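11/10/19

Sunday, and the rain never let up, so I got the blocks out.

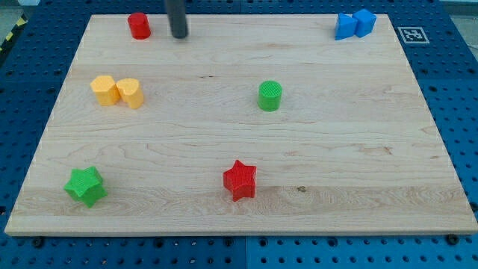 I had been meaning to do it since Carola Fröhlich asked me at the library whether I still had any of the children's old things, and of course I said yes, without the least idea which closet they were in. They were behind the winter coats, in the big Flotunden tin, with a dried-out marker and a button I am almost sure belongs to my gray cardigan (I put it in the dish by the phone, where it will no doubt live forever).

I only meant to wipe them off and pack them up for her. But then I started setting a few out on a maple board, just to see the colors again, and well, there went the afternoon! I do love that red cylinder, standing up so straight like a little chimney, and the green one, which is short and stout and has always looked to me like something you could slice. The blue triangle and the blue cube went side by side, the way they used to when they were a house and its garage. And the yellow ones, the ones shaped like hearts, or near enough to hearts, I put next to each other too. I remember terrible fights over those yellow ones. There was a whole week one January when one of them had to be hidden on top of the refrigerator.

It's a good board, that one, pale and plain, with the grain running right across it. Tahsin Fakir gave it to me when he moved out of the apartment on Nigam Street, and I paid him back in soup, I think over 3000 bowls of it by now if you ask him.

He telephoned around four, as it happens, and I told him what I was doing, and he laughed and said to keep one back for myself. I said I would do no such thing, they belong together. Then after supper I went and looked at them again and thought, maybe the green.

Carola is coming for them after work this week. I must find a better lid for the tin, and call about the gutter.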